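**Washing-up basin** – a portable open vessel used for rinsing and washing tableware on a worktop or inside a fixed sink. Basins for domestic use are usually moulded in plastic, square or round in plan, with a flared rim for lifting. Some patterns carry a small loop at the back for hanging.

The square form makes better use of a shallow worktop, as one side can be set parallel to the wall. Rounded corners are easier to wipe out than sharp ones. The Prostel pattern sold in Skesstead measures 257 mm across the rim and 143 mm in depth.

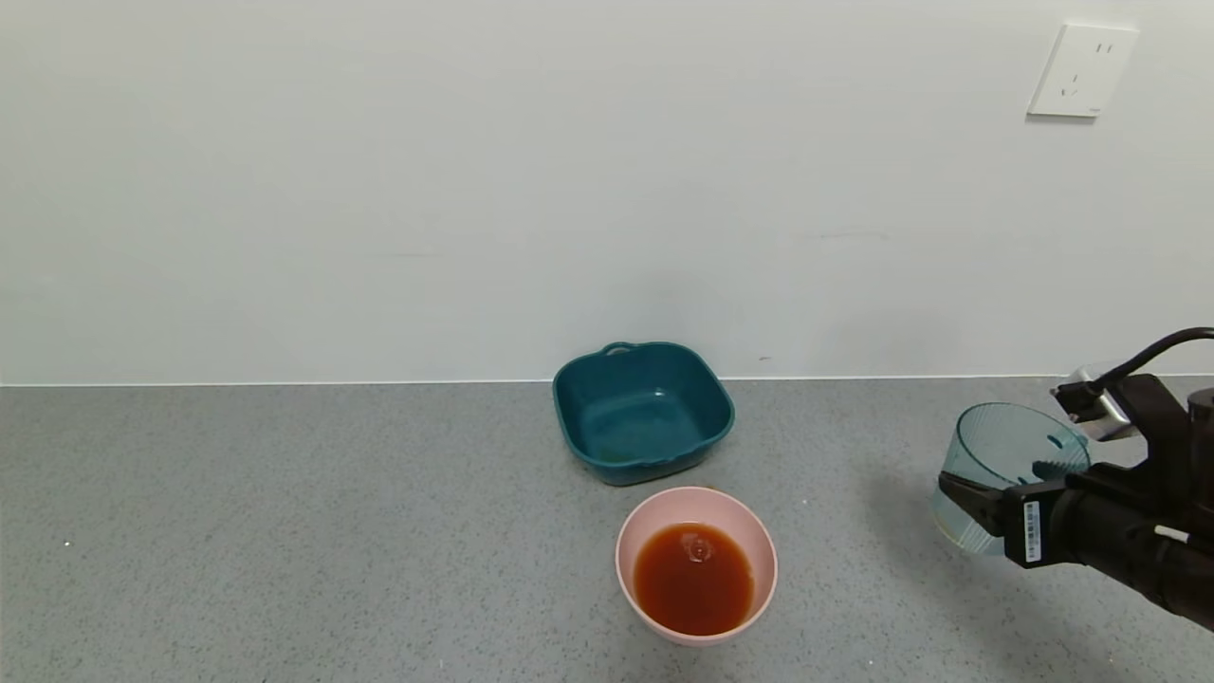
Bowls and cups that have held tomato juice, broth or sauce are emptied before they go into the basin. Red and orange food colour is taken up by many plastics, and pale wares show it most. Arnardóttir's household manual gives a water temperature of 50 °C and a limit of 3 litres per filling – beyond this the basin is awkward to carry.

Residue on the bottom is removed with a soft cloth. Abrasive powders scratch the surface and make later staining worse. In Clesen the same vessel is also used for soaking pulses.

**See also:** Draining rack; Worktop; Slop bowl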